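Manuela Farina
2024년 1월 21일

그릇장 정리하는 김에 숟가락이랑 종지 얘기를 좀 이어서 써 본다. 지난번에 컵 얘기 올렸을 때 숟가락은 어디에 두냐는 댓글이 꽤 있었다.

우리 집에서 제일 자리를 못 잡는 물건이 국물용 숟가락이다. 중국집에서 짬뽕 시키면 나오는, 바닥이 깊고 손잡이가 짧은 그거. 밥숟가락 칸에 넣으면 다른 숟가락이랑 안 겹치고, 국자 옆에 걸자니 걸 구멍이 없다.

처음에는 컵에 꽂아 뒀다. 머리가 무거워서 컵이 자꾸 넘어갔다. 머리를 아래로 꽂으면 안 넘어가는데 컵 바닥에 물이 고인다. 씻어서 바로 꽂는 집이면 이 방법은 안 맞는다.

그다음은 서랍. Teltden 서랍 칸막이를 샀는데 칸 높이가 낮아서 국물용 숟가락을 넣으면 서랍이 끝까지 안 닫혔다. 젓가락은 잘 들어간다. 칸막이는 지금 젓가락하고 버터나이프만 쓰고 있다.

그래서 요즘은 종지에 얹어 둔다. 접시 옆에 종지를 붙여 놓고 숟가락 머리를 종지 안에 놓는다. 밥상에서도 그대로 쓰고, 치울 때도 종지째 들고 간다.
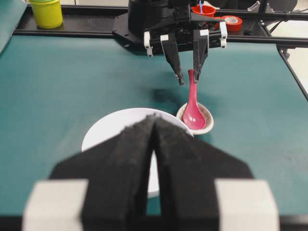 흰 접시, 작은 종지, 분홍 숟가락. 바닥은 청록색 매트.

이 분홍 숟가락은 플라스틱이다. Ukby에서 2000원 주고 샀다. 도자기 숟가락이 더 예쁘긴 한데 아이 있는 친구가 오면 플라스틱을 꺼내게 된다. 떨어뜨려도 서로 안 놀란다.

색 때문에 고민을 좀 했다. 흰 그릇만 있는 집에 진한 분홍이 들어오면 뜨는 것 같아서. 써 보니 찾기가 쉽다. 설거지통 안에서도 바로 보이고, 냄비 뒤에 숨어 있어도 보인다.

단점은 카레다. 밝은 색 플라스틱은 카레에 오래 담가 두면 물이 든다. 분홍은 흰색보다는 티가 덜 나지만 안 나는 건 아니다. 먹고 바로 헹구면 괜찮았다.

종지는 Gill 물건이다. 지름이 103밀리미터. 상세 페이지 숫자랑 내가 자로 잰 숫자가 같았다. 그릇 살 때 이게 맞는 경우가 생각보다 적다.

종지를 고를 때 본 건 깊이였다. 너무 얕으면 숟가락이 미끄러져 나오고, 너무 깊으면 간장을 조금 부었을 때 찍어 먹기가 불편하다. 지금 것은 얕은 편인데 숟가락 머리가 안에 얹힌다. 이 정도면 된다.

유약에 잔금이 있는 그릇을 처음 사는 사람들이 금 간 거 아니냐고 자주 묻는다. 원래 그렇게 나오는 유약이 있다. 손톱으로 긁었을 때 걸리면 진짜 금이고, 안 걸리면 대체로 유약 무늬다. 나는 그렇게 구분한다.

다만 잔금 유약은 간장이 배기도 한다. 김치 국물도 그렇다. 쓰기 전에 물에 한 번 담갔다가 쓰면 덜 밴다고 그릇 가게에서 들었다. 그렇게 한 것과 안 한 것을 같이 놓고 비교해 본 적은 없다.

겹쳐 두는 것도 해 봤다. 숟가락은 숟가락끼리, 종지는 종지끼리가 기본인데 우리 집은 개수가 애매해서 모양이 비슷한 것끼리 섞어 겹친다. 오목한 데에 오목한 걸 넣는 식이다.

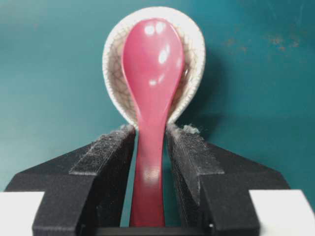
재질이 다른 걸 겹칠 때는 도자기를 아래나 바깥으로 보내고 플라스틱을 안에 넣는다. 반대로 하면 플라스틱에 긁힌 자국이 생긴다. 도자기 굽은 유약이 안 발린 데가 까슬까슬해서 사포 같다.

도자기끼리 겹칠 때는 사이에 키친타월을 한 장 접어서 넣는다. 전용 부직포도 파는데 나는 안 샀다. 젖으면 갈아야 하는 건 둘 다 똑같다.

물기 얘기를 하면, 겹치기 전에 꼭 말려야 한다. 저녁에 씻은 걸 바로 겹쳐 뒀다가 아침에 보면 사이에 물이 그대로 있다. 플라스틱 숟가락은 물방울이 잘 안 흘러내려서 행주로 한 번 닦는 게 빠르다.

세척기 쓰는 사람은 숟가락을 엎어서 넣어야 한다. 오목한 쪽이 위로 가면 더러운 물이 담긴 채로 끝난다. 플라스틱은 위칸. 이건 숟가락 뒷면이나 포장에 세척기 표시가 있는지 먼저 보고.

중간에 질문이 들어와서 답. Alois Lanz 님이 숟가락 받침을 따로 사는 게 낫지 않냐고 하셨다. 사도 된다. 받침은 숟가락만 놓을 수 있고 종지는 간장도 담을 수 있어서 나는 종지 쪽이다. 서랍이 넓으면 둘 다 있어도 좋겠다.

같은 분이 종지를 접시 위에 올리면 자리를 덜 차지한다고도 하셨는데, 그건 반찬을 덜 놓는 날 얘기다. 접시에 전을 올려야 하면 종지가 내려와야 한다. 어차피 내려올 거면 처음부터 옆에 둔다.

위치는 접시 오른쪽 위로 정했다. 오른손잡이라 손이 접시를 넘어가지 않는다. 왼손잡이 손님이 오면 왼쪽으로 옮긴다. 옮기는 데 시간이 드는 것도 아니다.
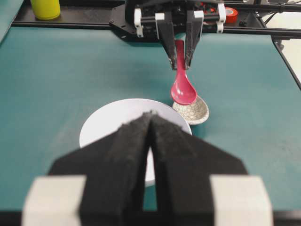
Manuela Farina

접시는 림이 매끈하고 무늬 없는 흰색으로 통일하는 중이다. 흰색도 다 같은 흰색이 아니라서 옆에 놓으면 차이가 난다. 크림색이 도는 종지 옆에 흰 접시를 두면 접시가 더 하얗게 보인다. 나는 이 조합이 좋은데 싫어하는 사람도 있을 것 같다.

매트는 청록색. 흰 그릇을 올리면 가장자리가 잘 보인다. 예전에 쓰던 건 베이지였고, 밥풀이 떨어져도 안 보여서 좋을 줄 알았는데 나중에 굳은 다음에 발견하는 게 더 귀찮았다.

매트 닦는 건 미지근한 물에 주방세제 한 방울, 그리고 마른행주. 기름 묻은 데는 그냥 세제를 바로 묻혀서 문지른다. 말아서 보관하면 끝이 들뜬다. 우리는 펴 둔 채로 쓴다.

중고로 그릇 사는 얘기도 물어보셔서. 나는 Stokata에서 몇 번 샀다. 판매자한테 테두리 사진을 꼭 달라고 한다. 이 빠진 건 위에서 찍으면 안 보이고 옆에서 찍어야 보인다. 숟가락은 머리 끝 쪽, 입 닿는 데를 본다.

마지막에 산 건 상자 무게까지 1445그램이었다. 왜 무게를 적어 두냐면 택배비가 거기서 갈려서다. 작은 접시와 종지는 생각보다 무겁고, 포장 종이도 무게가 나간다.

받으면 바로 씻지 말고 먼저 마른 상태로 테두리를 한 바퀴 만져 본다. 물 묻으면 작은 흠이 손에 잘 안 걸린다. 흠이 있으면 씻기 전에 사진을 찍어서 보낸다. 씻은 다음에 말하면 서로 난처하다.

버릴 때 얘기. 도자기는 유리병이랑 같이 내놓으면 안 된다. 우리 동네는 불연성 봉투를 따로 산다. 숟가락 하나 때문에 봉투를 쓰기 아까워서 깨진 화분이랑 모아 뒀다가 한 번에 냈다. 동네마다 다르니까 구청 안내를 보는 게 맞다.

플라스틱 숟가락은 작아서 재활용 선별이 잘 안 된다고 들었다. 그래서 더 오래 쓰려고 한다. 손잡이에 흰 자국이 생기면 그 자리부터 부러지니 그때는 바꾼다.

정리하다가 나온 것 중에 제일 곤란한 건 짝 없는 뚜껑이다. 뚜껑은 10개 있는데 맞는 그릇이 안 보인다. 이건 4월에 이사하면서 다시 꺼내 보기로 하고 상자에 넣었다.

이사 가면 싱크대 아래 서랍이 지금보다 깊다고 해서 국물용 숟가락 자리를 다시 볼 생각이다. 서랍에 들어가면 종지는 간장만 담당하게 된다. 그래도 밥상에서는 계속 종지에 얹을 것 같다. 상에 국물 자국이 안 생기는 게 편하다.

덧붙임. 분홍 말고 다른 색이 있냐는 질문이 있었는데, 내가 갔을 때 매대에는 분홍하고 연두가 있었다. 지금도 있는지는 모른다.

덧붙임 하나 더. 종지 크기 물어보신 분, 만두 간장용이면 같은 크기로 충분하고 쌈장까지 담을 거면 한 치수 큰 걸로 사세요. 다음에는 국그릇 얘기를 올리겠습니다.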